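Verum – corpus de textos administrativos sobre manutenção predial
Ficha de dados

Resumo

O Verum é um corpus de textos em língua portuguesa reunido a partir de ordens de serviço, relatórios de vistoria e correspondência interna sobre a conservação de edifícios. Destina-se ao estudo da linguagem administrativa, à compilação de glossários técnicos e à avaliação de sistemas de classificação de documentos. O corpus é mantido pelo Núcleo Moya de Documentação, com apoio da empresa Ostden, que cedeu a maior parte dos originais.

A versão atual contém 600 documentos, dos quais 333 foram anotados manualmente. Os restantes são distribuídos apenas com os metadados básicos e podem ser usados em tarefas não supervisionadas.

Conteúdo do repositório

textos/ – documentos em texto simples, codificação UTF-8, um arquivo por documento
anotacoes/ – arquivos tabulares com as marcações de termos e de relações
metadados.csv – tipo de documento, setor de origem, extensão e situação da anotação
glossario.csv – termos normalizados, variantes e definição curta
manual.txt – instruções entregues aos anotadores
LICENCA.txt – condições de uso

Os nomes dos arquivos seguem a numeração de arquivamento da instituição de origem. Há lacunas na sequência, correspondentes a documentos retirados durante a revisão de privacidade.

Origem dos documentos

Os textos provêm de quatro setores: elétrica, hidráulica, esquadrias e revestimentos. Foram redigidos por técnicos e encarregados no exercício regular de suas funções, sem previsão de publicação. A linguagem é, por esse motivo, bastante desigual. Algumas ordens de serviço têm uma única linha; certos relatórios de vistoria passam de várias páginas e trazem recomendações detalhadas.

A seleção observou dois critérios: o documento deveria tratar de uma intervenção física identificável e conter ao menos uma frase completa. Formulários preenchidos somente com códigos foram excluídos. Também foram excluídas as cópias, salvo quando apresentavam correções manuscritas que alteravam o sentido do original.

A digitalização dos documentos em papel foi concluída em fevereiro. O reconhecimento de caracteres foi conferido por leitura integral, e as passagens ilegíveis receberam a marca [ileg.]. A grafia dos originais foi mantida, inclusive nos casos de erro evidente.

Esquema de anotação

A anotação compreende duas camadas. A primeira identifica termos técnicos e os classifica em componente, material, ferramenta, defeito ou procedimento. A segunda registra relações entre termos, tais como "parte de", "causa" e "aplica-se a".

Cada documento anotado foi lido por 2 anotadores de forma independente. As divergências foram encaminhadas a um revisor, cuja decisão prevalece no arquivo final. As marcações originais de ambos os anotadores foram conservadas em colunas próprias, para que os usuários possam calcular suas próprias medidas de concordância.
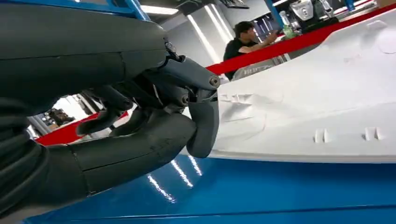
A classe componente concentra a maior parte das divergências entre anotadores, sobretudo nos nomes de partes que não têm designação fixa. Os técnicos empregam "borda", "aba", "beira" e "lábio" para a mesma região de uma peça, e a escolha varia até dentro de um mesmo relatório. O manual recomenda anotar a forma usada no texto e remeter, no glossário, à variante normalizada. Em um painel branco moldado como o da fotografia, por exemplo, o rebordo curvo ao longo da parte inferior recebe a forma normalizada "aba", ao passo que as saliências moldadas da superfície são registradas como "nervura". A distinção tem consequências para a segunda camada, pois a relação "parte de" só é marcada quando o todo é mencionado no mesmo parágrafo.

Os termos de defeito apresentam dificuldade de outra ordem. Palavras como "folga", "jogo" e "frouxidão" podem indicar um problema ou descrever uma condição normal de funcionamento, e a interpretação depende do contexto. Na ausência de indicação expressa, os anotadores foram instruídos a não atribuir a classe defeito. Essa orientação reduz a cobertura da classe, mas evita a inclusão de casos duvidosos.

Privacidade

Todos os nomes de pessoas, números de telefone, endereços e matrículas funcionais foram substituídos por marcadores genéricos. A substituição foi feita de modo semiautomático e revisada à mão. Documentos cuja identificação permanecia possível pelo próprio relato foram retirados. Quem encontrar dados pessoais remanescentes deve comunicar o fato ao Núcleo, pelo canal indicado no arquivo LICENCA.txt, e abster-se de divulgar o trecho.

Usos previstos

O corpus é adequado à extração de terminologia, à classificação de documentos por setor e a estudos descritivos sobre o português de uso profissional. Foi empregado internamente na preparação do glossário de atendimento da Futport, cuja equipe contribuiu com a revisão das definições do setor de esquadrias.

Não se recomenda o uso do Verum como fonte de orientação técnica. Os procedimentos descritos refletem a prática de uma única instituição, podem estar desatualizados e não foram examinados quanto à segurança ou à conformidade com normas vigentes.

Limitações conhecidas

Os setores não estão representados em igual proporção: a elétrica é o mais numeroso, e os revestimentos, o menos. A variedade regional é restrita, e termos correntes em outras partes do país podem não constar do glossário. A marca [ileg.] ocorre com frequência maior nos documentos provenientes de papel carbono – convém levar isso em conta em qualquer contagem de palavras.

A anotação de relações não atravessa limites de parágrafo. Relatórios extensos, nos quais a causa de um defeito é discutida muito depois de sua primeira menção, ficam por isso incompletos na segunda camada.

Licença e citação

O uso é livre para fins de pesquisa e ensino, mediante citação. A redistribuição de versões modificadas é permitida desde que as alterações sejam descritas e que a revisão de privacidade não seja revertida em nenhuma hipótese. O uso comercial depende de autorização escrita.

Forma de citação sugerida: Núcleo Moya de Documentação. Verum: corpus de textos administrativos sobre manutenção predial. Versão 4.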